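August, bench notes, indigo vat

Trundarden vat, second week. Checked at 7:40 before the shop opened. Surface film coppery and unbroken, liquid under it yellow-green when I pushed the film aside with the glass rod. Smell normal. pH strip between 10 and 11, closer to 10. Left it covered until Birutė came in.

Bench, same morning. The dark cloth is in the clear tub.

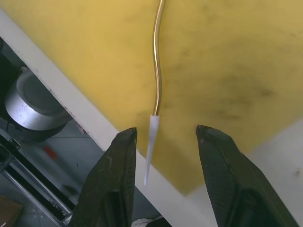
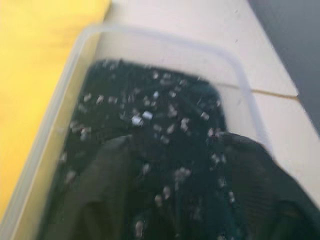

The question this week is still rub-off. The Lolter linen comes out of the vat at a good depth after six dips, but a dry white rag picks up blue from it even after two washes. The Nergate cotton, same vat and same number of dips, hardly marks the rag at all. I had blamed the vat. Birutė Adomaitis thinks it is the scour, and after today I agree with her.

What we did:

- Cut four strips of Lolter linen from the same end of the bolt. Total dry weight 843 g, which is more cloth than I wanted to use, but the strips have to be wide enough for the rub test.
- Strips A and B: the usual scour, soda ash and a little neutral soap, one hour at a low simmer.
- Strips C and D: same bath but two hours, then a fresh bath and another hour. The first bath went the color of strong tea. Second bath pale straw.
- All four rinsed until the water ran clear, then soaked in plain warm water before dipping so they went in wet through.
- Six dips each, five minutes in, fifteen minutes out on the line.

A and B took the color faster. After the second dip they were visibly darker than C and D, and if I had stopped there I would have said the short scour was better. By the fifth dip all four looked alike to me. Birutė says C is a shade greener. We didn't agree on that and will look again when they are dry, by the north window and away from the tube lights.

Water drop test on offcuts before dipping: on the short-scour linen the drop sat on the surface for a few seconds and then went in slowly. On the long-scour piece it went in at once. I should have been doing this test all along. It is written on the inside of the cupboard door and I stopped reading it.

Rub test on A and C after a quick rinse and force drying with the fan: A marks the rag clearly, C leaves a faint gray-blue. B and D are being left to air dry with no fan, in case the fast drying matters. Rags are pinned to the board with the strip letter written on them. Please don't use them to wipe the bench.

Vat was tired by the end. Film broken up, liquid more green than yellow. Added fructose and a small spoon of lime, stirred slowly along the wall for a couple of minutes and put the lid back. Checked again at 4:30 – yellow coming back, flower small. No dyeing in it tomorrow morning, let it rest.

Stock: 606 g of indigo powder left in the big jar after making up the paste for next time. That is enough for one more full vat plus top-ups. Soda ash is fine. Lime is low and the bag has been left open, so some of it has probably gone off. New bag to go in the jar with the rubber seal.

The Rozīte order (table runners, mid blue) is on the same Lolter linen. I have told them it will be later than planned. If B and D dry the way I expect, every runner gets the long scour, both baths, and we charge the extra hours to ourselves this time. The two runners already dyed have to be washed hot again and tested before they go anywhere. If they still mark the rag they stay here.

To do:

- B and D rub test, dry and damp
- compare C with A in daylight
- try the long scour on the Nergate cotton, one small piece, to see if it changes anything
- ask the mill if the Lolter has a size or finish on it. The tea color in the first bath might be only the flax, but I'd like to know
- new pH strips, these are from the old box and the top color has faded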